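自动化拆解 课程讲义 第六讲
参观Rullatetti开放日之后的补充笔记

先说一句，上一讲留的装配公差那几道题我还没改完，大家别催，下周一起发。这一讲不按课本走，讲的是十一月我们去Rullatetti看开放日的事。去的同学有21个，没去成的同学请把这份讲义从头看完，因为期末的小论文会用到。

Rullatetti在Plamenville城边上，从学校坐车过去要过两座桥，那天早上雾大，司机还开错了一个路口（后排有人很高兴，说可以多睡一会儿）。接待我们的是Killian Moulin，他在那边管拆解单元。他讲话很快，我的笔记记得乱七八糟，下面的内容有一部分是我回来以后对着几位同学的本子拼起来的。有记错的地方欢迎来找我改！

一、为什么挑旧台式机

装配大家都熟了：零件是新的，位置是图纸上写好的，来料整整齐齐。拆解就没这么舒服。机器用了好些年，型号杂，有人加过硬盘，有人换过显卡，线怎么走全看当年那位师傅的心情。我一直觉得拆解比装配更适合拿来上课，因为课本里那些默认成立的假设，到了这里一条一条都得重新问。

Killian他们的做法是把机箱侧放，开口朝上，机械臂从上方进去。平台边上配了打印出来的夹具盘，细长的小件有槽可插。这种布局有个好处，重力帮你压着零件，手爪松开以后东西不会往外倒。坏处也明显，机箱壁把四周都围住了，手腕稍微粗一点，姿态一斜就要碰边。请大家回忆第三讲里的可达空间那张图，那时候有同学问我画这个有什么用，用处就在这儿。
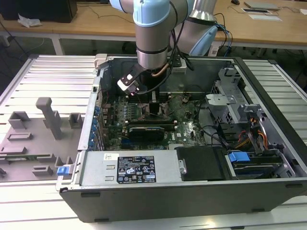
我当时站在围栏外面，满脑子想的是接近方向。竖直往下进，碰撞检查最省事，规划器也喜欢。可是很多接插件的拔出方向跟竖直方向不一致，带卡扣的尤其讨厌，得先压再拔，还得顺着卡扣的角度来。旁边Plurkow来的两位工程师小声争了半天，一位主张全部用力控，一位主张能用夹具解决的就别用控制解决。我个人偏向后一位，不过我是教机械出身的，你们听听就好。

二、那天听到的几个数

Killian给了一组他们自己统计的数字，我抄在这里，小论文里可以引用，注明出处是参观记录。
他们调试阶段一共拆了135台机器。
每批上料100台，批与批之间重新标定一次。
每个工位配2名操作员，一人盯流程，一人处理异常。

有同学问标定为什么要这么勤，他的回答很实在：平台会被机箱磕到，夹具盘也会被人顺手挪一下，差一点点，到了手爪那头就差得看得见。所以大家以后写误差分析，请把“人会碰它”也写进去。我改作业改了这么多年，写这一条的两只手数得过来。

三、感知的问题

手腕上的相机离得近，看得清细节，可是手爪一伸进去，自己就把视野挡掉一块。固定在外面的相机看得全，分辨率又不够认小卡扣。Rullatetti两种都用，据说融合那部分的程序是跟Spahić合作写的，细节他没展开，我追问了两次都被他笑着绕过去了。

我自己比较关心线缆。刚性零件有位姿，六个数写完，线缆没有。它软，会缠，会搭在别的东西上面，你上一秒建好的模型，手爪碰一下就作废了。现在常见的思路是不去建完整的模型，只找几个能抓的点，抓一下看一眼，再决定下一步。听起来笨，用起来还行。 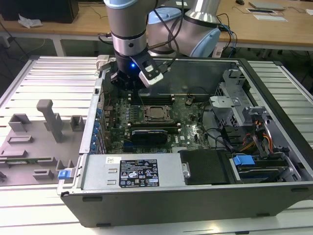 拆解顺序是这一讲的重点，请划线。我们在课上讲过优先关系图，节点是零件，箭头表示谁挡着谁。图画起来容易，难的是箭头从哪里来。拿一台侧放打开的Dell来说，显卡横在主板上面，右侧是硬盘架，旁边还有一束橙、红、黄的电源线搭在银色支架的边上，那你的图里要不要给这束线单独一个节点？我认为要。线束不当节点，后面取硬盘架的时候规划器会以为一路畅通，然后就把线一起扯起来了。再看颜色，硬盘托架的把手和背板那一列扩展槽卡片都是蓝的，做识别的同学会很喜欢这种设计，颜色阈值一卡就能出候选区域。可是请注意，换一个牌子，颜色的规矩就可能全变了，所以颜色只能当线索用，别把它写死在程序里。

四、我没想明白的地方

螺丝滑牙怎么办？Killian说交给人。卡扣老化断在里面怎么办？也交给人。那么人和机器的分界线画在哪里，是按零件画，按动作画，还是按失败次数画？我回来的车上跟几个同学聊了一路，意见完全不统一，吵得前排直回头。我现在的想法是按失败次数，试过一定次数不成就叫人，规则简单，操作员也容易信任。欢迎反对，写得有道理的加分。

还有一个问题是节拍。纯拆得快没有意义，后面分拣跟不上，零件就堆在那里。可惜开放日没安排看分拣线，我已经写信去问明年能不能加。

五、作业

1. 自己找一台旧台式机（实验室柜子里有，找我拿钥匙），拔掉电源，打开侧板，画出优先关系图，线束必须作为节点。
2. 选图中任意一个零件，写出手爪的接近方向和退出方向，说明两者为什么相同或不同。
3. 就第四节的分界线问题写一页纸，手写打印都行，字别太小，我眼睛不好了。

参观时发的反光背心还有几件没还，拿了的同学放到我办公室门口的箱子里就行。下一讲回到课本，讲柔顺控制，请提前看第七章前半部分，后半部分那个推导有个符号印错了，上课再说。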